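Ticket: tracker drops out / pose jumps on handheld gripper recordings, Menik site
Opened by: Marisa Lombardi
Owner: Erdal Baysal
Priority: high (blocks export)
Status: see bottom

**Marisa, May 21, 2020**

Pose from the visual tracker is jumping on the handheld recordings from Menik. Not drift, real jumps, up to half a meter in one step, then back again. Happens on both grippers. Exporter rejects the whole episode when it sees one, so we lose good takes for one bad second.

Numbers so far:

- 221 episodes in the batch
- 50 rejected by the exporter with `pose_step_exceeded`
- tracker build: the one Declan tagged for Naltine, no local changes
- same build on the Eston batch: zero rejects

Need this sorted before the policy team starts training or they'll be one task short.

**Erdal**

Looking. First things I checked, all fine:

1. Calibration files. Right ones loaded, reprojection error normal.
2. Time offset camera to IMU. Reran the estimate, within a millisecond of what's in the config.
3. Dropped frames. None.
4. Exposure. A bit jumpy when it points at the ceiling lights but not enough to lose track.

So not the usual stuff. Gonna plot feature lifetimes next.

**Erdal**

OK, lifetimes are weird. Lots of features that live a long time and look great by score, but they don't agree with the IMU. The tracker likes them because they are bright and small and sharp. I think it's the glass. Raw views from the Menik batch: 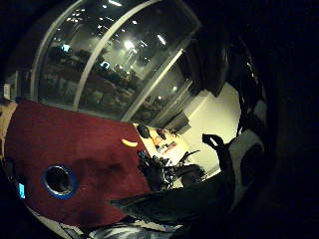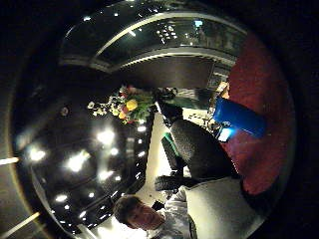
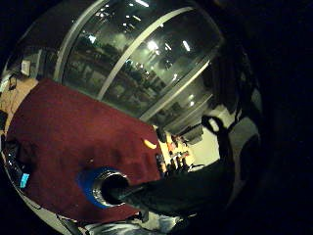 Every strong corner the detector picks in the upper part is a ceiling light or its reflection. The reflected ones move wrong when the gripper moves. When enough of them get in at once they outvote the real ones and RANSAC happily takes the wrong set. Then the hand comes in close, covers half the good texture, and we're left with mostly lights. Jump.

Also the red cloth gives almost nothing. Soft, few corners. At Eston the work area had a printed table cover so we never noticed.

**Declan Hegarty**

Makes sense. What is max features set to? Default went up to 1000 in the Naltine tag. With that many the grid bucketing stops mattering much, lights fill up whatever is left.

**Erdal**

1000, yes. Trying lower.

```
max_features: 530
grid_cells: 12x12
max_per_cell: 4
min_parallax_check: true
ransac_use_imu_prior: true
```

Ran the 50 rejects with this. 38 pass now. 12 still bad.

Tried one thing at a time after (should of done that first):

| change | rejects left |
|---|---|
| fewer features only | 41 |
| grid only | 33 |
| IMU prior only | 19 |
| all of the above | 12 |

So the IMU prior does most of the work. Turn it on everywhere imo.

**Gualtiero Valentini**

Careful with the prior. It was off for a reason, on the old Lumbantobing rigs the IMU bias was so bad after warmup that the prior pulled good frames away. If you switch it on globally those datasets can't be reprocessed with the same config. Make it per rig please.

**Erdal**

Fair. Per rig flag, default off, on for the new grippers. Branch is up.

For the last 12: looked at six by hand. All same pattern. Gripper goes in toward the opening, hand fills the near part of the view, tracker holds on to the glass for a second or two. Idea: mask on brightness, throw out any feature whose patch is saturated. Cheap to do. Don't want a learned mask for this, too slow on the laptop we use at site.

**Marisa**

Does the saturated mask break anything at Eston? Lots of windows there.

**Erdal**

Running it on the full Eston set overnight.

**Erdal**

Eston result: no new rejects, trajectories within 2 mm of the old ones except one episode at 6 mm, and that one had a bad start anyway.

Menik with mask plus everything else: 3 rejects out of the full batch. Two of those have the gripper set down hard mid-take, so real IMU spikes, exporter is right to complain. Third one I can't explain. Leaving it out.

**Thomas Cocco**

Reviewed the branch. Comments:

- `sat_thresh` is hard coded to 250, move to config
- log how many features the mask removes per frame, otherwise we'll never notice when it eats everything
- the unit test passes even if I delete the mask call. Fix pls
- typo in the flag name, `use_imu_piror`

**Erdal**

All four done. Added a warning if fewer than 40 features are left after masking, for now only a warning, exporter ignores it.

**Marisa**

Reprocessed on my side from a clean checkout. Same three rejects. Export went through, the policy team has the files.

Still open:

- [ ] Gualtiero: list which old rigs must keep the prior off
- [ ] Declan: put default max features back down in the next tag
- [ ] Erdal: third reject, separate ticket, low priority
- [x] Config note added to the site checklist

**Status:** fixed on branch, merge waiting on Gualtiero's list. Keeping this open till then.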